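Left hand dropout on the folder task, part 2

The fault came back in May, on run 39 of the folder-closing task.
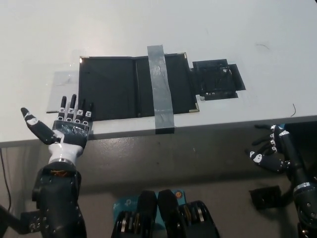 The symptom was the same as before. The left hand stopped reporting finger positions for 300 ms, the controller held the last value, and when data returned the index finger jumped to catch up. Any command sent during the gap was applied all at once. The Clotent logger recorded the gap but raised no warning, as its timeout was set to 2 seconds.

I had blamed the Cikotum driver and rolled it back. That changed nothing. The dropouts line up with forearm rotation past 102 degrees - every one in the log does - so I now suspect the connector at the wrist.

Two changes for now. The timeout is down to 39 ms, and a stale reading cuts torque to the hand. Rotation is capped in software until the Bosman replacement cable arrives. I have not yet tested the cutoff with the hand under load.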